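Corridor cart keeps losing the wall at the glass room

Posted by chanida_i, July, 4:10 pm
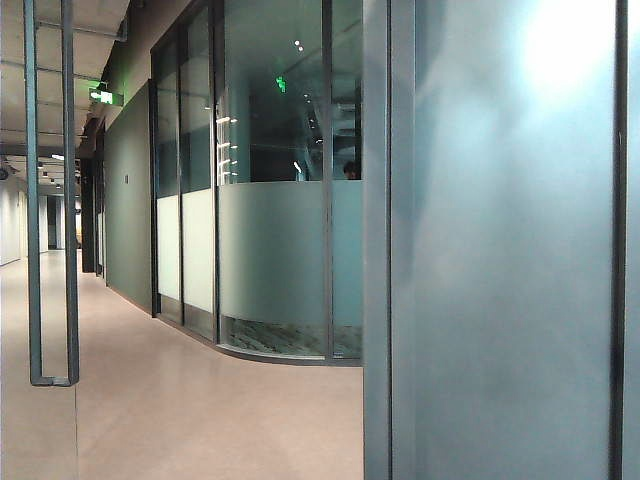 I'm building a small delivery cart for our shared workshop, working name Hindance. It carries parts down the hall from the storage end to our benches. Two drive wheels, one caster, a cheap 2D lidar on top. It follows the solid wall fine. When it gets to the curved glass it drifts toward the middle and stops. I've tried 3 filter settings and the map still has a hole there.

Chanida Intarasuk

k_hidayat wrote:
Clear glass lets most of the beam through, so you're mapping whatever is inside the room. How high is the lidar?

chanida_i wrote:
21 inches off the floor. I could go higher and hit the frosted band.

k_hidayat wrote:
I'd do that. Frosted film gives a much better return. Raise the mast 4 inches at a time and log a run at each height.

Kamarul

sumampouw_shop wrote:
I disagree. A tall mast on a light cart wobbles, and then your scan is tilted on every bump. Put two ultrasonic sensors on the side and leave the lidar where it is. Glass is no problem for ultrasonic.

k_hidayat wrote:
Flat glass, sure. On a curve you only get a clean echo when the sensor is square to it. Mine dropped readings all the way around a corner.

sumampouw_shop wrote:
Then slow down at the corner. I ran mine for 3 months that way.

fomusmont wrote:
Watch the shiny floor too. If the mast leans forward the beam can bounce off it and you get walls that aren't there. Also draw the glass into the map by hand as a keep-out line. Takes ten minutes.

chanida_i wrote:
Keep-out line is in. Still drifts, because the position estimate is off before it gets to the line. I'll try the taller mast with a brace first. Ultrasonics are on order either way.

sumampouw_shop wrote:
Post the log when you have it. I still think the mast is a mistake.

Recent threads
Culel motor driver cuts out at low speed
Caster flutter on a two-wheel base
Battery tray for a narrow chassis
Wheel odometry on smooth floors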